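[Nandden-growers] Re: Tulips in the front window, when to cut?
Posted by Lilian Kariuki, Wednesday, 7:40 am

Kimutai Rashidi wrote:

> Hi all,
>
> I have the window display at the Bristar Street shop again this
> month and want to use single tulips, one to a vase, nothing else
> with them. Last time I bought them from the market already showing
> color and half of them were wide open and flopping by the weekend.
> I had 32 stems and ended up throwing most of them out.
>
> Two questions. At what stage should I be buying or cutting them?
> And do people leave the leaves on? I stripped mine and they looked
> like drinking straws with a ball on top.
>
> The vases are the narrow Sakai ones, 6 inches tall, clear glass.
>
> Kimutai

Hi Kimutai,

I'd cut or buy them closed but fully colored. If the bud is still green over most of it, it may never open well in the vase. If you can see down into the cup, you have lost several days already. You want the petals wrapped tight, with the color up to the tip and no green left except maybe a little at the base. For a window that gets sun I would go slightly earlier than that, with a trace of green still on the outside petals.

On the leaves, please keep two. Take off anything that would sit below the water line, which in a narrow vase is not much, and leave the top pair. One stem by itself needs something on either side of it or it looks unfinished. 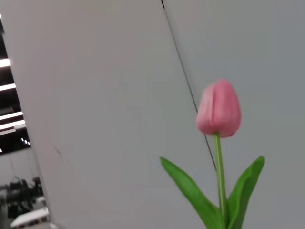 Pink tulip, bud closed, one leaf to each side.

I like a plain pale background for these. If the shop still has the striped curtain behind the window, see if they will let you put a sheet of gray or white card in front of it. Pink against stripes gets lost from across the street.

Some other things that have worked for me:

Cut the ends straight across with a sharp knife. Scissors pinch the stem. Wrap the whole bunch in newspaper, snug, up to the top of the buds, and stand it in a bucket of cold water for a couple of hours before you arrange anything. They take up water in whatever position they are in, so if they were bent in the box this is when you get them straight.

Only put a couple of inches of water in the vase. Tulips don't need more and the stems go soft if they stand deep. Top it up every morning, as a narrow vase runs dry faster than you'd think.

They keep growing after they are cut. With a 6 inch vase, start with the bud lower than you want it and you won't have to pull everything out and trim it again on the third day. They also lean toward the light, so give each vase a turn when you do the water.

Don't put them in with daffodils, even for an hour in the same bucket. The sap from the daffodils is bad for them.

If you have somewhere cold to keep spares, lay them flat and dry in their paper and swap them in as the others open. I kept a dozen that way in the bottom of the Arkon fridge in the back of the hall and they were fine a week later. Keep them away from apples.

I have a row of pinks coming on in the tunnel and can let you have some if you tell me how many before the weekend. I can drop them at the shop on my way in.

Lilian

Comments

Rose grower, plot 403
Agree on the leaves. I also wipe them with a damp cloth, because soil splashes show up badly in a window.

J.
Does the pin trick do anything? My mother pricked the stem just under the flower and swore by it.

Lilian Kariuki
J., I've tried it and couldn't see a difference. Cold water and a cool room did more for mine.

Kimutai Rashidi
Thanks Lilian. The striped curtain is still there, so I'll ask about the card. Could I take a dozen of the pinks? Closed ones please. I can pick them up if that is easier for you.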